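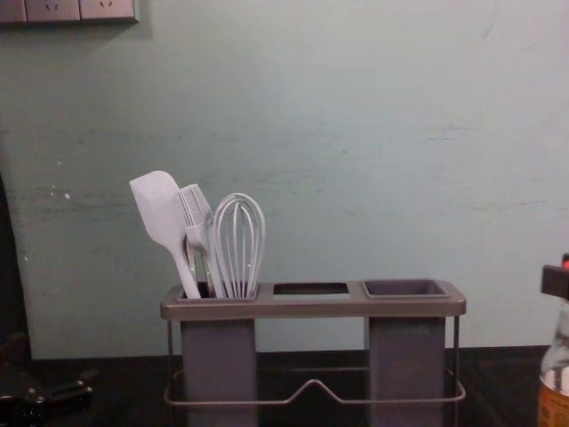

The Long Life of the Shared Kitchen

The community kitchen at Skirberg has served its district in one form or another since 1761, when the parish opened a bakehouse for households that had no oven of their own. According to the Skirberg Housing Trust, which now manages the building, 138 households hold a key to it today.

Most of those households have kitchens at home. What they lack, the Trust said in its annual review, is space. Apartments built in the district after the war were given narrow galley kitchens, and a family meal for more than a few guests is difficult to prepare in them.

Huệ Bạch, who oversees bookings for the Trust, said demand is highest in November, when families begin cooking for the winter holidays. Evening sessions in that month are commonly reserved well in advance. 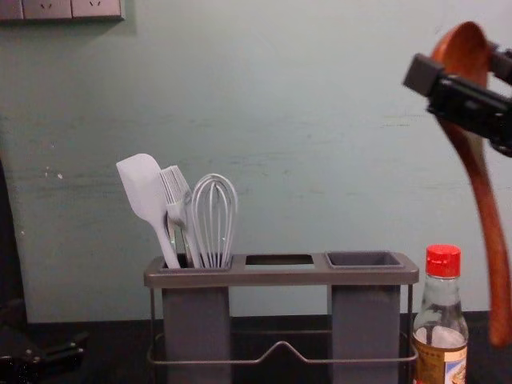
The Trust charges a small fee for each session and asks users to leave the room as they found it. Disputes are few, although the question of storage has been raised at several residents' meetings. Dry goods may be kept on the premises for up to 5 days, after which they are removed.

A similar kitchen in Sornska took a different course. Its managers closed the building to individual users and leased it to small food businesses, a decision that steadied its finances but drew objections from older residents. Terence Nuttall, a historian of domestic life who has studied both sites, said the Sornska model is easier to fund and harder to defend.

"A public oven was a right that people held in common," Nuttall said. "Once it is leased, that right is difficult to recover."

The Trust has stated that it has no plans to follow Sornska. Its current agreement with the district, signed on 23 June 2019, reserves all evening hours for residents. 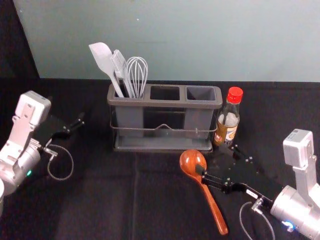

Who may apply for a key to the Skirberg kitchen?

Any adult living in the district may apply, whether as a tenant or an owner. Applicants attend one safety session and sign the house rules, and keys are renewed every 2 years.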